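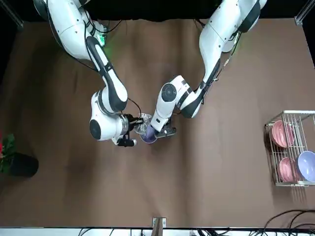 Workshop > Notebook > Bimanual bench > Grippers

Filed under: end effectors, grumbling

Saturday, just after lunch

Pouring again. Started the finger pad comparison on the two-arm bench, old Stosow pads against the new Veloso ones. Same black fingers throughout, only the pads change. Clear cup in the right gripper, purple cup in the left, right pours into left. Dry rice for now. Nahom has asked that we not do water until he's moved his laptop, and he has been about to move his laptop for two weeks.

Stosow pads first, 35 pours. The clear cup is the troublemaker. It's thin, it flexes, and once it's tilted past the point where the rice lets go, the whole load shifts to the lip and the cup rolls in the fingers. We lost 13 that way. Lost meaning the cup rotated enough that rice went on the table, not that anything was dropped. The purple one just sits there and takes it. I have come to respect the purple cup.

Tried closing harder on the clear one. It goes oval, and an oval cup pours out of two corners at once. Backed the force off to where Lamduan had it in the first place. She was gracious about it, in that she only said "hm".

Swapped to Veloso on the right side only. Softer, grippier, the colour of old chewing gum. Same 35 pours, same start pose, five lost. Better than I wanted, having argued against buying them. New complaint: they won't let go. On release the cup hangs off one finger for a moment and then lands where it likes. Opening slowly makes it worse. Opening fast flings it. Etenesh suggests talc, which defeats the point of a grippy pad, but I've put it on the list under her name.

Wrist angle matters more than I'd allowed for. With the left arm coming in a bit lower there's room for the right wrist to finish the tilt without the two grippers having a disagreement in the middle. Paweena's planner keeps them 59 mm apart at the closest point, measured housing to housing. It doesn't know about the cables. I do, now. Have retied the right-hand run and put a note on the controller.

Controller: still on Ziren, still stutters when both arms log at full rate. Mitiku's patch is in the branch, not on the bench machine. Run 938 has a gap in the left force trace, so ignore that one if you're plotting.

Rack pick (bowls) not attempted. The bowls can wait.

To do:
- Veloso pads on both sides, repeat the 35
- half-open, pause, then full open on release
- ask Lonisach if they sell the pads in a thinner cut
- vacuum. There is rice in the keyboard.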